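Clearing the table, one grain at a time

Dishwashers have been sold for domestic kitchens for generations, and the machine itself does its work well. The part that remains manual is everything before the door closes: scraping plates, separating rubbish from crockery, and putting each item in a slot that fits it. Several development groups now treat this stage as a benchmark for robot arms. It needs no walking, no stairs and very little strength. It is still hard.

Loselix, a small automation firm in Wunwood, has spent the past year on the problem. Its test task is called Gazi. A used meal tray is set down with crockery, cutlery, leftover food and packaging mixed together, and the system has to leave the tray clear. Crockery goes to a rack. Anything else goes to a container or a second tray, depending on the rules for that run. A run ends when the tray is clear or when the operator stops it.

The hardware is modest. Two jointed arms share one base, each with a two-finger gripper. The fingers are closed by a single motor, so the gripper has one decision to make: how far to shut. There is no sense of touch beyond the current drawn by that motor. A ceramic cup and a paper cup give different readings only once they have already been squeezed.

Most of what the system knows comes from demonstration. A human operator steers the arms through the task and the motions are recorded with the camera images. The current model was trained on 2,000 such recordings, of which 1,000 were made with food left on the tray. Before the second batch was added, the arms dealt acceptably with clean bowls and treated a smear of sauce as a change of object.
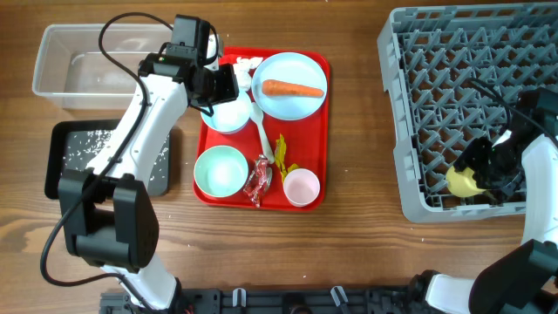

A mixed tray at the bench, with crockery, wrappers, a tissue and a carrot still to be sorted. The right gripper is holding a yellow item in the dish rack.

Sorting looks like a vision problem, and in part it is. The larger difficulty is contact. A plate lying flat offers a parallel gripper almost no edge to take hold of. The usual method is to lower one finger beside the rim, tilt the plate slightly and close on it, which demands accuracy to within a few millimetres. A bowl is easier, as the wall stands up and can be pinched. A spoon is harder than either when it lies on a smooth surface, and harder again when it rests against something else.

Soft items bring a different fault. Tissues and wrappers have no fixed shape, so the model cannot rely on having seen that outline before. They are also light. The motor current hardly changes when one is gripped, and an arm may carry out the full movement to the bin with nothing in its fingers. Loselix now checks the wrist camera after each lift, which adds time but catches most empty trips.

Rice deserves its own paragraph. Loose grains cannot be picked up singly at any useful speed, and a gripper was never the right tool for them. A person tips the tray or wipes it. Both actions are possible with two arms, but tipping sends grains on to the table as well, and wiping requires steady pressure over an area. The Gazi rules therefore exclude anything smaller than a bean. This is reasonable for a laboratory measure. It is less helpful in a kitchen, where somebody must still fetch a cloth.

On the published trays, the system clears 70 per cent without help. The average run takes 4 minutes. A canteen worker does the same job in seconds, usually while holding the next tray. Speed could be raised, since the arms run well below their rated limit, but faster motion brings more dropped items and the firm has chosen to report the slower figure.

Muvham, which equips staff canteens, is assessing the system for a return hatch. Its case is narrower than the household one. Trays in a canteen are all the same, the crockery comes in a handful of shapes, and the lighting does not change. Plates could be given a raised foot so that a finger fits beneath the rim. Packaging could be limited to one or two types. Each of these changes removes a failure that would otherwise need more training data.

No such control exists at home. A household has odd mugs, inherited dishes, children's cutlery and a sink that may already be full. The bench in Wunwood will move to mixed second-hand crockery in October, with the same arms and the same grippers. Wet items will follow once the cable covers have been replaced.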